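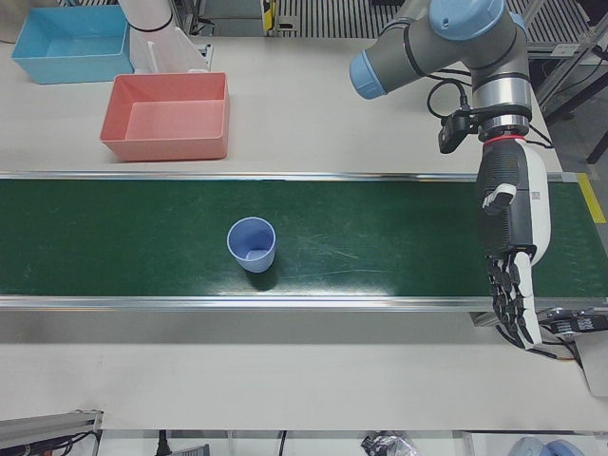
Doubters wanted: chore trials at Clumwood, October

Stedis wants people who wash up, sort, pack or tidy for a living, or who simply do it every day at home. We keep hearing that machines are ready to take these jobs on. We doubt it, and would like your opinion before anyone buys one.

You will watch a robot hand try ordinary chores, do the same chores yourself, then mark both on the Kwok sheet. Moving a cup sounds easy. Ask how long it takes, and who puts it right when it goes wrong.

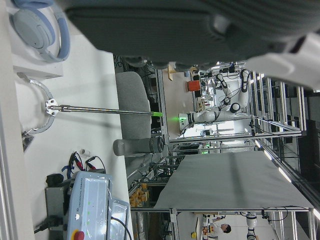
What we need from you

2 sessions of 4 hours each. No technical knowledge. Shop-floor or kitchen experience is welcome, and so is a short temper with sales talk. If you work for Breltton, who supply the trial software, please don't apply.

Fingers are not the same as knack, and a fair test has to say so. 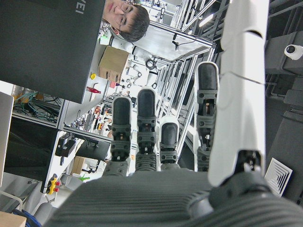 Lunch and bus fares are paid. There are 7 places. Write to Stedis, Room 222, Clumwood, and tell us which chore you would least trust to a machine.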